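Home | About us | Sites | People | Galleries | Newsletter | Contact

Gallery: Can sorting and restocking at Corkton

Last updated: May

Corkton is the smaller of the two Strobel drink depots. It packs mixed cans for office fridges, staff kitchens and function rooms, mostly in short runs where every customer wants something different. Full cases have gone through the main line at Gustitz for years. The mixed orders were always done by hand, at the long benches on the north side.

That changed in the past year. The Tenatero cells now do most of the single-can picking, and the people who used to do it have moved to other parts of the job. There are 11 staff on the day shift, the same number as before the cells came in. A busy day is 2000 cans. Before, anything over 400 on one bench meant asking people to stay late.

The biggest difference people mention is wrists and shoulders. Lifting one can is nothing, but doing it all day at arm's length adds up, and the old rotation only moved the strain from one person to the next. The second difference is the noise. The benches used to be a place to talk, and the cells have spread people further apart. We have moved the morning break to 9:45 so that both ends of the room stop together.

The pictures were taken at the test bench, where new containers and new can designs are tried before they go on to the floor. Clear plastic is the hard part. It throws the light around, and a can seen through a wall of it can look bent or doubled. Staff at the bench place the cans, watch the attempts and write down the ones that go wrong.

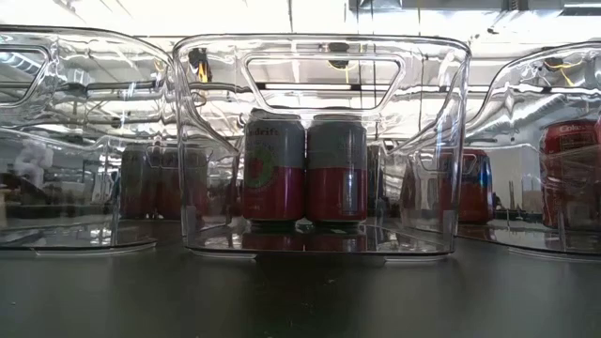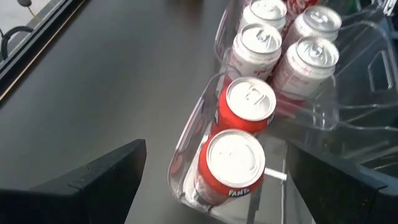
Top: clear bins side by side on the bench, with two cans standing in the middle one. Bottom: the gripper's view of a clear can organizer, two red cans in the front trough and white ones in the rack behind.

Benedikt Albers worked the hand benches for six years and now runs the test bench with two others. He trained on the cells over one winter, partly at Gustitz and partly here.

"I was doubtful about it and I said so at the time," he says. "I thought I would be standing there pressing a reset button. Some days it is a bit like that. Most days I'm working out why it doesn't like a certain tub, and I know the tubs better than the software people do, so they ring me."

His fault log has reached entry 1791. Each entry gives the container, the can, where it stood and what the gripper did. Glare is the most common cause written down, followed by cans set too close to a wall. The log used to be a paper notebook and is now kept on the shared drive, where the evening shift can add to it.

Some work has stayed by hand. Dented cans, glass and anything with a torn label still go to a person, and so does the final check before an order is closed. Staff asked for that last step to stay with them and it has.

Pay grades for the bench roles were reviewed after the change. The new role descriptions are on the People page. Anyone at Gustitz who would like to spend a shift at the Corkton test bench can ask their supervisor, and travel time is paid.

Contact the site office | Copyright Strobel | Back to top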